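Vestlow Cream Blush, Two Months In

I picked up the Vestlow cream blush in August, in the shade Moroz, a muted brick pink.
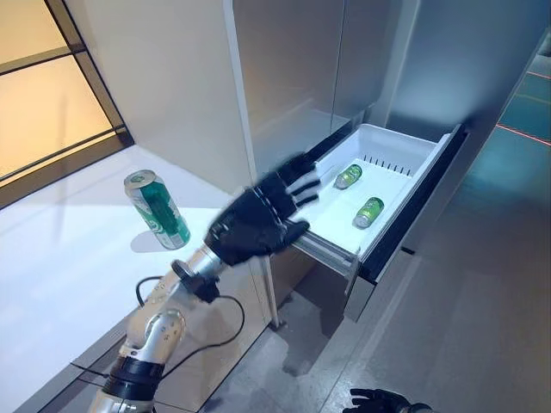 It cost $69 for a set of two, and I've only opened one so far. The formula is soft and blends out with fingers in a few seconds. On bare skin it lasts me until 3 p.m. or so. Over powder it goes patchy, so I put it on first and set it after.

I also tried the Plamton stick, which is cheaper but drags on my cheeks and smells like crayons. I gave that one to my sister.

The Vestlow lid is loose, and mine has opened in my bag twice. I'd still buy Moroz again, but I'd skip the darker shade.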